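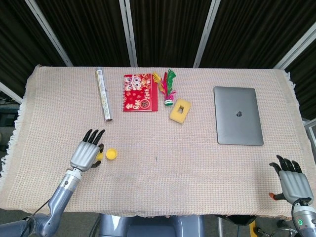 Left hand above the cloth, yellow bottle cap by its fingertips

Ticket 668 - left hand won't close on small caps
Product: Elta hand controller
Site: Jondthorpe, open day table
Status: open, waiting on Rilley support

Hi all, me again! We've got the Ibarra demo set up for the open day and most of it is lovely, but the left hand keeps stopping just short of the bottle cap. It comes down nicely, fingers forward, then sits there and the log gives me code 638. The sponge and the shuttlecock are fine (visitors adore the shuttlecock, all those feathers), so I don't think it's the grip itself.

What I've tried so far:

Restarted the Elta box. Same thing on the first go.

Put the grasp timeout up to 2000 ms. It waits longer and then throws 638 anyway.

Swapped the job over to the right hand. Picked up the cap 2 times running, no code at all. The green light on that wrist stays on throughout.

Smoothed the cloth out and ran the left hand again. Slightly better, I thought, but then it stopped in the same place. It's a waffle weave with a fringe, and we had a plain one in November, so I do wonder about the table height setting. Does it need doing again for each hand separately?

Update, after lunch: redid the height for the left hand only and got one clean pick-up, then 638 again - so it's helped a bit, I think. Log attached. Could somebody ring me before the afternoon group comes in? I'll do the caps with the right hand until then.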